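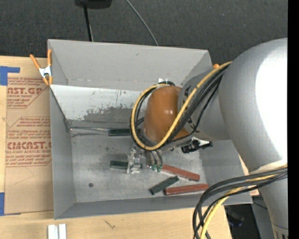 I've been putting off writing up the new party tableware because I wanted to use it at a real party first, and my niece's graduation in May finally gave me the excuse. We had 34 people in the backyard, a borrowed grill and a breeze that kept picking up anything lighter than a potato. So it got a proper workout!

The set we used was the Jarkinora paper one in the blue stripe. Dinner plates, dessert plates, cups and napkins, all matching, and the dinner plates are deep enough at the rim that baked beans stay where you put them. I carried one with ribs, slaw and a corn cob clear across the lawn and it barely bent. The dessert plates are thinner. Fine for sheet cake, but I'd double them up for anything with ice cream.

The napkins are my favorite part, soft and nice and big (the kids used them as bibs). The cups I'm less sold on. They hold lemonade just fine but they're on the small side, and people were back at the pitcher every few minutes. Next time I'll get the tall ones from Ritemo, which come in a plain navy that goes with the stripe pretty well.

A few of you wrote in asking about table covers after the last newsletter. I like the Andreadis paper ones with the plastic backing - they crease a bit coming out of the packet, but lay them out the night before and most of it drops out. Tape the corners underneath. Clips look neater, only mine kept popping off whenever somebody leaned on the table.

The striped set is $19 in the shop right now and that price stays until we run out. We do have plenty of the stripe, less of the yellow dot, and hardly any of the green. If you want green for a fall party I'd order soon. Same goes for the matching banners, which won't be coming back once they're gone.

Oh, and if you have leftover plates from an old pattern, don't toss them. I keep a stack of odd ones in the pantry for pizza night and for under flower pots, and my sister uses hers as paint palettes with her first graders. Send me yours if you've got a good use for them, I'd love to put a few in the next newsletter.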